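Call for participants: home drinking water taste panel, Tendora

Tendora is recruiting 40 adults for a taste panel on bottled and tap drinking water. Panelists rate unlabeled samples for odor, mineral taste and aftertaste on a nine-point scale. The panel runs in March, reference 3048.

Applicants must be 18 or older, non-smoking, and free of any diagnosed disorder of taste or smell. Prior panel experience is not required. Each session lasts 50 minutes and begins at 9:30 a.m. Participants attend six sessions and take no food, coffee or gum for one hour beforehand.
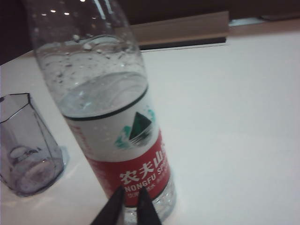
Margareta Cârstea wrote after the previous round that the first two sessions were difficult, that low-mineral samples were hard to tell apart at room temperature, and that the practice set should be longer. The practice set has been extended from four samples to eight.

Payment is $337 on completion of all six sessions. Partial attendance is paid per session. Parking is available behind the Skirnard building; enter from the north side and sign in at Room 12.

To apply, request the screening form from the Tendora panel desk and return it with two preferred start weeks. Incomplete forms will not be processed.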